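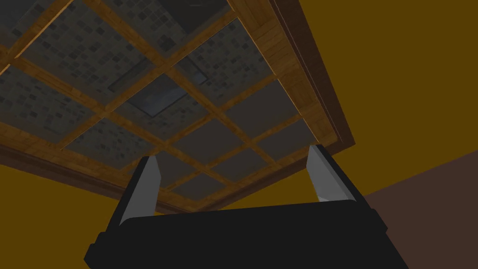 How Do You Teach a Robot a Chore?
By Janelle Yap

Think about how you learned to tie your shoes. Someone may have told you the steps, but telling was not enough. You watched a pair of hands do it, and then maybe those hands held yours and moved them through the loops.

Robots can learn in much the same way. A person shows the robot what to do, and the robot saves every movement. Engineers call this a demonstration.

There are two main ways to give one.

The first is by hand. The teacher takes hold of the robot's arm and moves it, the way you would move the arm of a big doll. Small sensors in the joints measure how far each one bends. When the teacher lets go, the robot has a record of the whole motion.

The second is by remote control. The teacher holds a controller, and the robot copies what the teacher's hands do. If the teacher reaches forward, the arm reaches forward. If the teacher squeezes, the gripper closes. A gripper is the part at the end of the arm that does the job of your fingers.

Remote control has one big advantage: the robot does not have to be in the same room. It does not even have to be made of metal. At Sovura, a robot lab in the town of Steltow, many lessons are given to a robot that lives inside a computer. It has two arms, and it works in a bedroom that is also inside the computer, with a window, a door and a bed with a red blanket. A pretend room like this is called a simulation. 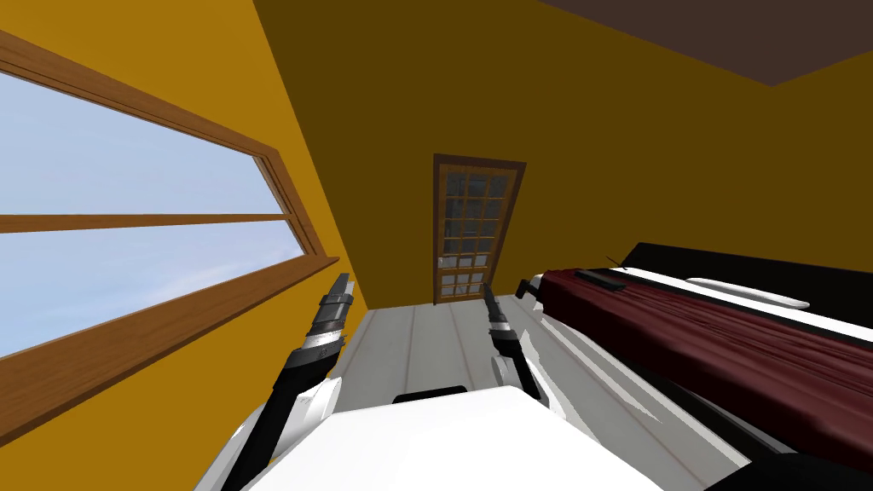 Issue 313, page 15

Why use a pretend room? If the arm bumps into the bed, nothing breaks. The teacher presses a button and the room goes back to the way it was. The teacher can also ask the computer to move the bed or change the color of the walls, so that the robot does not learn only one room.

Driving the robot is harder than it sounds. The teacher often sees what the robot's cameras see, and a camera may be tilted or pointed almost straight up. Up and down can get mixed up. New teachers at Sovura spend their first 13 lessons just steering — they reach, stop, turn and come back — before they try to pick anything up.

One lesson is never enough, either. Say the chore is picking up a pillow. The pillow will not always be in the same spot, so the robot needs to be shown again from the left, from the right and from farther away. For a chore called Ilie, the lab saved 2,178 demonstrations.
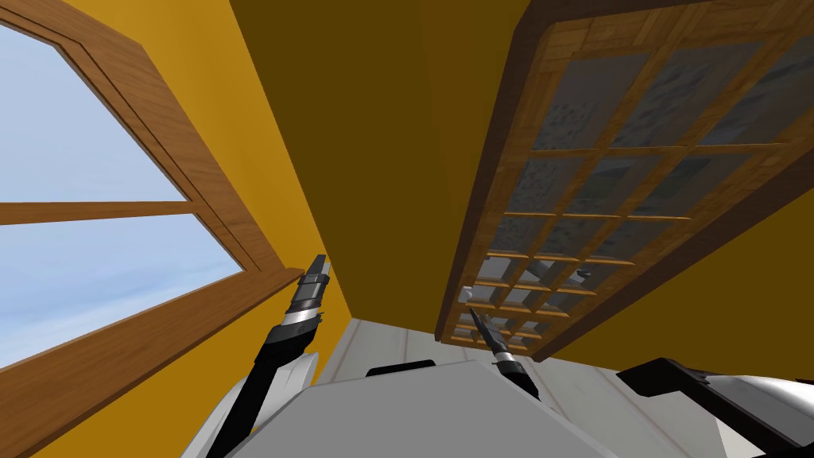

All of those lessons go into a computer program that looks for patterns. It compares what the robot's cameras saw with how the teacher moved the arms at that same moment. After a lot of practice, the program can look at a new view and guess which way the arms should move next.

Sometimes it guesses wrong. Then a teacher takes over the controls and shows the robot how to get out of trouble, and that becomes a lesson too.

Try it yourself
Ask a friend to wear a blindfold and sit at a table with a plastic cup on it. Guide your friend's hand to the cup and back again. That is teaching by hand. Now do it using only words such as "left," "forward" and "close." That is more like remote control. Move the cup and try both ways again. Which one took longer?

Words to know
Demonstration: showing a robot a task so it can save the movements
Gripper: the part of a robot that holds things
Simulation: a pretend place inside a computer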